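Home | News | Growing | Recipes | Back Issues | Contact
Search this site Go
Print this page | E-mail this to a friend

Seed Swap Notes: The Year of the Bean

I have been putting this column together since July, when the first envelopes started coming in, and I still can't get through the pile without stopping to shake one next to my ear. Dry beans make such a good noise! If you have never grown a bean for drying, as opposed to one you pick green and eat that night, I want to talk you into it.

We took in 382 packets for the swap this year. Corn and squash did fine, tomatoes did what tomatoes always do, but the beans took over. People brought them in coffee tins, in socks, in a pill bottle with the label half scratched off. Iraís Tovar came with 15 kinds, every one from her own yard on the Quispe road, and she stood at the end of the table for most of the morning telling people how to cook them. Her favorite is a fat brown bean she calls the Sisier, after the creek where her grandmother lived. It cooks up creamy and makes its own gravy, and she won't put anything in the pot with it except an onion and salt until the last ten minutes. I tried it her way on Monday and ate it standing at the stove.

The bean everybody asked me about afterward was the Arkomholm. It's a pole bean, maroon with a white eye, and it climbs like it has somewhere to be. Everett Nakamura has kept it going for years on a fence beside his garage. He gave away 2 jars and went home with an empty box, and I've had calls ever since from people who missed out. There will be more next year. Everett says his vines got hit by an early cold snap and he lost the top third of the crop, so he's planting a longer row in spring and would like to hear from anyone with a sunny fence to lend.

Now, saving them. Most of the questions on the sign-up sheets were about this, so let me go through it while it's fresh. Leave the pods on the plant until they are tan and papery and rattle when you knock them. If a hard rain is coming and they're nearly there, pull the whole plant, roots and all, and hang it upside down in a shed or on a porch with some air moving. I lost a good half of my Wurkos two falls ago by being stubborn and waiting out a wet week. They sprouted right in the pods.

Shell them by hand if you have a small batch and somebody to talk to. For a big one, put the dry pods in an old pillowcase and walk on it in your socks. (Children are very good at this and will do it for free, at least the first time.) Then pour the whole mess from one bucket to another on a breezy afternoon and let the chaff blow off. It takes a few passes and you will have bits in your hair.

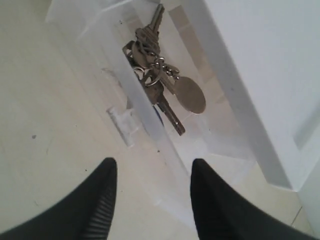

After that they need to sit. Spread them one layer deep, out of the sun, and stir them with your hand whenever you go by. I give mine two weeks, longer if the weather is sticky. The test I use is the hammer test – set a bean on the step and hit it. A dry bean shatters. If it squashes, the batch goes back for another week. Some people use a thumbnail, and that works too, but I find the hammer more satisfying.

Once they're dry, put them in a jar with a tight lid and stick the jar in the freezer for a few days to take care of weevils. Let it come back to room temperature before you open it, or you'll get water on the beans and undo all that waiting. Write the name and the year on the jar. Write it on the jar and not on the lid! I have three jars in my pantry right now whose lids got mixed up in the wash, and I'm going to have to plant all three to find out who's who.

Do pick your best for seed. Walk the row in late summer, before you've eaten anything off it, and tie a bit of yarn on the plants you like the looks of. Rafferty Castellanos does this every year and his bush beans are now a good ten days earlier than mine, from the same seed we split between us at the first swap. I was skeptical, so I went over and looked. He's right, and I've bought yarn.

His brother Roscoe would like it known that he grows beans too. Roscoe's are the black ones that went into the soup at lunch, and I had three people ask me for that recipe, so it's going on the back page next issue once he writes down how much cumin he means by "enough."

A few odds and ends. Arlo Dunleavy is looking for a white runner bean his family used to grow, big as a quarter, with a thin skin. He thinks it may have gone by more than one name. If that sounds like something in your cupboard, even an old jar, please let him know. Old seed is worth a try. I had four out of 10 come up from a packet I'd given up on, and four plants is plenty to start over with.

We still have plenty of squash seed from the swap, and a shoebox of mixed beans that lost their labels on the way home. I've been calling it the mystery box. Come by any evening before seven and take a handful for soup or for planting. If you plant them, let me know what comes up – I'd love to get some of those names back.

Print this page | E-mail this to a friend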